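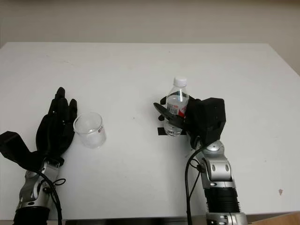
图1 白色桌面,右侧靠下有一小块斑点

步行路线与过街设施安全检查表(附意见)
地点:普利科夫(Plikov)镇,瓦恩卡路(Huanca)至埃尔比(Elby)小学正门
路线长度:800米
检查日期:2020年10月25日
检查人:Jhosep Cárdenas
复核人:Thérèse Chan
天气:上午阴,下午小雨,傍晚雨停

填写说明
结果一栏只写四种:合格、需改进、不合格、未检查。意见一栏由检查人填写,复核人的话前面写“复核”。检查人的母语不是中文,如果有词用得不准,请在复核时直接改正,不必另外通知。距离都用轮尺量,从路缘石的外边开始。凡是没有亲眼看到的事情,意见里会写明是听谁说的。

甲、学校正门前的斑马线

甲1 斑马线油漆是否清楚
结果:需改进
意见:靠学校一边的条纹清楚。靠面包店一边的最后两条已经磨得很淡,站在人行道上还可以看见,但我蹲下来,用小学生的高度去看,就很难分出来。下雨以后路面反光,更难看见。建议重新画整条,不要只补两条。以前在别的路口只补过一部分,新旧颜色差得很多,司机反而先看新的那一半。

甲2 停止线与斑马线之间的距离
结果:合格
意见:两个方向都量了,距离够。有一辆送货的车停在停止线上面,司机在车里,我请他往后退,他退了。这不算设施的问题,我只是记下来。

甲3 过街黄灯
结果:不合格
意见:北边的灯正常闪。南边的灯在我到的时候是灭的,过了一会儿亮了几下,又灭了。灯柱下面的检修盖少一颗螺丝,用手可以掀开一条缝。我没有打开,里面有电。已经当天打电话给镇公所值班室,接电话的人说会记在本子上,没有给我编号。
复核:请补一份书面的。没有编号的电话,以后查不到。

甲4 等候区的空间
结果:需改进
意见:学校一边的等候区很宽,没有问题。对面的等候区放着一个回收箱和一个花盆,两个大人带一辆婴儿车就站满了,后来的人只好站到路缘石下面。花盆是商户的,可以请他们移开。回收箱要由镇里移,不是商户的责任。

甲5 盲道与降低的路缘石
结果:合格
意见:盲道砖有一块松动,踩上去会响,没有翘起来。下次检查时再看。降低的路缘石两边都有,轮椅可以上下。

乙、标志与标牌

乙1 限速标志
结果:需改进
意见:从瓦恩卡路进来的第一块限速标志,被树叶挡住上半部分。从车里的高度看,只能看到圆圈的下边。树是路边那户人家的,枝条伸过了围墙。检查人按了门铃,没有人在家。请复核人决定由谁写信。
复核:由我写。信里会先请对方修剪,不提罚款。

乙2 学校区域标志的反光
结果:合格
意见:天黑以后用手电筒照过。新换的标志用的是Parnix反光膜,亮度均匀。旧的那块在右下角有刮痕,还能读。

乙3 标牌编号
结果:需改进
意见:路段的编号应该是482,可是在灯柱上贴的小牌,有一块的最后一个数字掉了,只剩前面两个。居民打电话报修的时候,常常照着小牌念。如果念错,工人会到另外一条路去。这个修起来很便宜,希望不要排到最后。

乙4 临时标牌
结果:不合格
意见:夏天施工用的“前方施工”三角牌还在,倒在草地上,施工早就结束了。它不挡路,但是有孩子把它拿起来玩。司机看到还立着的另外一块,也会以为前面有工人。两块都应该收走。

丙、照明

丙1 路灯是否全部亮
结果:需改进
意见:天黑以后从头到尾走了一遍。不亮的有一盏,在公共汽车站和桥之间。它的旁边正好是人行道最窄的一段。另外有一盏亮度不稳,没有完全灭。

丙2 树木对照明的影响
结果:需改进
意见:桥的南边有两棵树长到灯的下面,光照在树叶上面,地上是黑的。修剪应该安排在落叶以前还是以后,我不懂,请问园林组。
复核:已问。他们的回答是等落叶后再剪,费用较低。我的意见是不等,这一段十月的傍晚已经有学生走。

丙3 地道与桥下
结果:未检查
意见:本路线没有地道。桥下的小路不属于本次检查的范围,不过很多人走那里抄近路,建议下一次写进路线。

丁、人行道

丁1 路面平整
结果:需改进
意见:从公共汽车站往学校方向,有三处地砖高低不平,其中一处可以伸进去一个手指。我用粉笔画了圈,下雨后应该已经没有了,所以在附图的平面图上也标了位置。老人家如果推助行器,前轮会卡在那里。

丁2 宽度
结果:需改进
意见:最窄的地方在桥头,一个人过没有问题,两个人对着走,其中一个必须侧身。栏杆向里弯,不知道是被车撞的还是原来就这样。附近一位卖报纸的先生告诉我,是去年冬天被一辆货车撞的。我没有找到记录。

丁3 占道停车
结果:不合格
意见:这是本次最严重的一项。放学时间的情况我不能在星期日看到,所以另外请教了学校门口的护导员。她的意思是,家长的车每天都有一半轮子开上人行道,从理发店一直排到路口。星期日我自己看到的是两辆,一辆在理发店门口,一辆在路口转角,转角那一辆完全挡住了视线。
建议先做下面几件事,不需要很多钱:
在转角的路缘石上画黄线,并且按规定的长度画到底。
请学校在给家长的通知里,附一张可以停车的地图。银行后面的停车场周一到周五下午是免费的,很多家长不知道。
请巡警在放学时间来几次,时间不要每次一样。
复核:前两件同意。第三件我可以转达,但是巡逻的安排由警方自己决定,我们不能写成要求。请把“请巡警”改为“建议警方考虑”。
检查人答复:知道了,正式版会改。这一份保留原来的写法,方便对照。

丁4 积水
结果:需改进
意见:下午下小雨以后,学校围墙外面有一处积水,占了人行道的大部分。排水口在旁边,被树叶盖住。我用脚把树叶推开,水就慢慢下去了。扫街的次数在秋天应该增加。

戊、公共汽车站

戊1 站台与车道的距离
结果:合格
意见:按图纸测量,没有差别。

戊2 候车亭玻璃
结果:需改进
意见:侧面玻璃有裂纹,从下角开始,长度大概到成年人的膝盖。外面贴了透明胶带,胶带是谁贴的不清楚。玻璃没有松。请汽车公司来看。

戊3 下车乘客的过街方式
结果:不合格
意见:从站台到最近的斑马线要往回走一段。我在站台旁边坐了一班车的时间,下车的人都没有往回走,都从车的后面直接过马路。车还没有开走,对面来的司机看不见他们。这不是乘客懒,是站台的位置和人要去的方向相反。把站台移到斑马线的另外一边,应该是最好的办法,但是需要汽车公司同意,时间会比较长。在移站台以前,可以先在车后面的位置装一小段护栏。
复核:护栏的报价已有,2,000元,不含挖路面的费用。请在下次会议前再要一份不同厂家的报价,才好比较。

己、速度与车流

己1 测速
结果:未检查
意见:测速板借给了别的路口,这个月不能用。没有数字,我不愿意写“车开得很快”这样的话。可以写的是:从坡上下来的车,多数在看到学校标志以后才踩刹车,刹车灯亮的位置离斑马线已经很近。

己2 减速带
结果:合格
意见:两条减速带的高度在允许范围里面。边上的反光贴有的地方起皮。骑自行车的人从减速带和路缘石中间的空隙过,那个空隙请不要封上。

己3 坡道的视线
结果:需改进
意见:坡顶有一块广告牌,是卖房子的,放在三角地带上。从支路出来左转的时候,要把车头伸出去很多才能看见。广告牌是否有许可,请查。
复核:没有查到许可。已通知对方拆除。

优先处理
本表的不合格项目当中,检查人认为要先做的有3项:甲3南边的黄灯,丁3转角停车,戊3下车过街。
乙4的三角牌也是不合格,不过只要一个人一辆小车就能收走,不用排队等。
其他需改进的项目,按照照明、路面、标牌的次序处理就可以。如果预算不够,请先做丙1,不要先做甲1。油漆淡了还有灯,灯不亮的那一段什么都没有。

对检查表本身的意见
1. 表里没有地方写时间。甲类的项目早上看和晚上看,结果会不同。建议每一项加一格,写几点钟看的。
2. “等候区的空间”没有标准。我写需改进,是按自己的感觉。别的检查人也许会写合格。
3. 星期日不适合检查学校路线。这一次是为了避开车流,方便量距离。放学时间需要再走一次,我可以在平日请半天假。
4. 未检查的项目应该自动放进下一次的表,现在要用手抄,容易漏。

复核意见(总)
同意检查人的优先次序。甲3请在书面报告里附上电话的时间。丁2关于货车撞栏杆的说法,没有记录以前请不要放进公开的版本。第3点的复查安排在放学时间,我一起去,请把轮尺和新的粉笔带上,旧的在湿的地面写不出来。

检查人签名:Jhosep Cárdenas
复核人签名:Thérèse Chan
抄送:镇公所道路组、埃尔比小学校务处、园林组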